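Home | Recipes | Forum | Members | Search

Meatloaf keeps cracking down the middle

January - posted by Raimonds Raudsepp 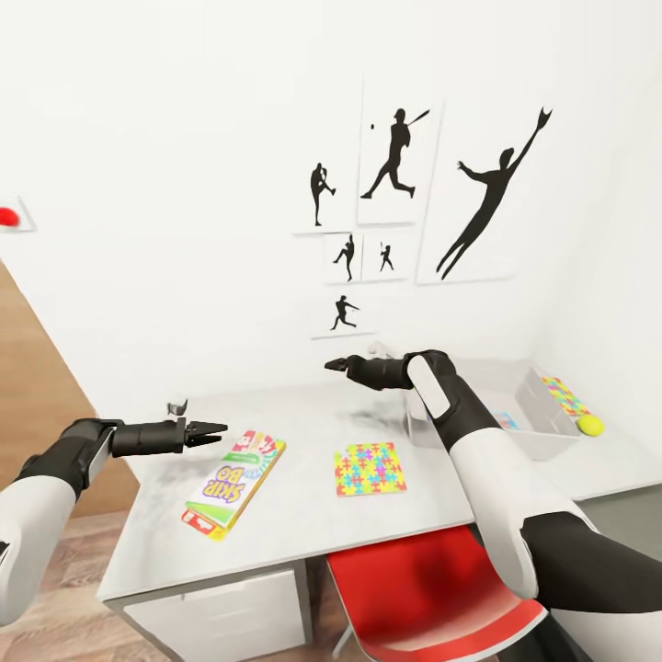 I've been making the same meatloaf for years and lately it splits right down the middle every single time. Two pounds of ground beef, one egg, a sleeve of crackers, onion, a good squirt of ketchup, 57 minutes at 350. I want to make it for the end of season team dinner, and I'd like the table to look as good as that wall with the black baseball silhouettes - the leaping fielder is my favorite, the batter's pretty great too. A loaf with a canyon in it won't do! What am I doing wrong?

skotham_sue wrote:
Too dry. One egg isn't much for two pounds of meat, I use two and a splash of milk. Soak the crackers in the milk first and let them go to mush.

PanDripper wrote:
Disagree with Sue, sorry. Mine cracked with two eggs AND milk. What fixed it was dropping the oven to 325 and giving it longer. The outside sets too fast and then the middle pushes up through it.

skotham_sue wrote:
325 takes forever and you get no crust. Might as well boil it.

PanDripper wrote:
You get plenty of crust if you glaze it for the last bit. Also are you using a loaf pan or shaping it by hand?

Raimonds Raudsepp wrote:
Loaf pan, the old Midach one my mother had. I pack it in pretty tight so there aren't any gaps.

hominy3 wrote:
Stop packing it! Turn it out on a sheet pan, wet your hands and smooth the top so there aren't any seams. Little seams turn into big cracks. And grate the onion, chunks make weak spots.

skotham_sue wrote:
OK I'll give you the onion. Still say two eggs.

Raimonds Raudsepp wrote:
Trying the sheet pan on Sunday, with two eggs and at 325 - will report back.

Recent topics
Best potato for Pollstead pie?
Hassanpour spice rub, how long does it keep
Freezing raw burger patties
Gravy without drippings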